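skirklow-sim-handling

Simulated pick-and-place episodes used to plan the change at the Stavance packing line, and to train the people who work on it. Maintained by Konrad Lis, line engineering, Griffiths site.

Status: in use. Last schema change in May.

Background

Stavance packs small decorative goods: ornaments, stick-on decals, novelty toys, costume pieces. Until the change, every item was lifted from a white table by hand and placed in a tray. Six packers worked each shift. Under the new layout the arm takes over the lifting at two stations, and the packers at those stations move to inspection, exception handling and tray setup.

The dataset was built before any hardware was ordered. Its first use was to find out which items the arm should not be given. Its second use, which was not planned, was as training material. Packers on the Odley shift reviewed episodes and marked the grasps they would have made differently. Those marks are included as a separate label file.

Contents

70 episodes, split as follows:

train: 53
validation: 12
held out: the remainder

Each episode has rendered color views from a view near the gripper and a view from outside the arm's reach, joint positions, gripper opening, and an outcome field. The outcome field is set by the simulator and can disagree with the packer labels. Where they disagree, both are kept.

All views are rendered. There is no footage of the line or of employees.

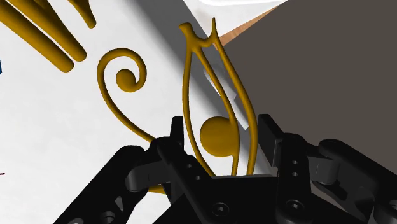
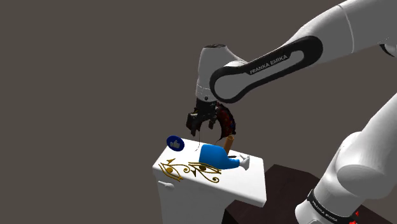

Rendered views from the simulated station. First: golden lyre-shaped ornament between the gripper fingers. Second: Franka Emika arm over the white pedestal.

Item notes

Curved rods. Scrolls and lyre shapes have few flat faces for the pads. Packers pick these up low, near the narrow end, and most of their labels ask for the same from the arm.

Flat decals. Left as a manual task. The arm can be made to lift one, but the cycle time is worse than by hand and the packers objected to clearing the failures.

Fibrous pieces. Strands can hang below the fingers and drag across other items. The simulator models this poorly. Treat any success value for this group as unverified.

Small upright cylinders. Reliable when the approach is clear. Fails mostly when something else is lying against the base.

Packer labels

File: labels_odley.csv

Columns are episode, time step, label, comment. Labels are accept, regrasp, or leave_to_person. Comments are as written, with names removed. Reviewers were on paid shift time and could decline. Labels must not be used to rate individual packers, and the reviewer field was dropped before release to prevent it.

The leave_to_person label is the one the line reads. If the item group carries it, the arm stops and turns on the station lamp. The arm does not retry -- retries were removed after the trial, where packers ended up standing and waiting on them.

Effect on staffing

No positions were removed at the two stations. Lifting per person went down. Time spent looking at a screen went up, and several packers reported this as the worse trade. Rotation between inspection and tray setup was shortened in response. Pay grade for exception handling is still under discussion and is outside the scope of this file.

Known problems

Lighting in the rendered views is harsher than on the line.
Contact between thin parts and the pads is approximate.
Item mixes are more varied than a real tray would be. Do not use them to estimate throughput.
Gripper opening is logged one step late in the validation split. Shift it before use.

Access

Internal to Skirklow and the Griffiths site. Requests and corrections go to Konrad Lis. Include the episode number and the view.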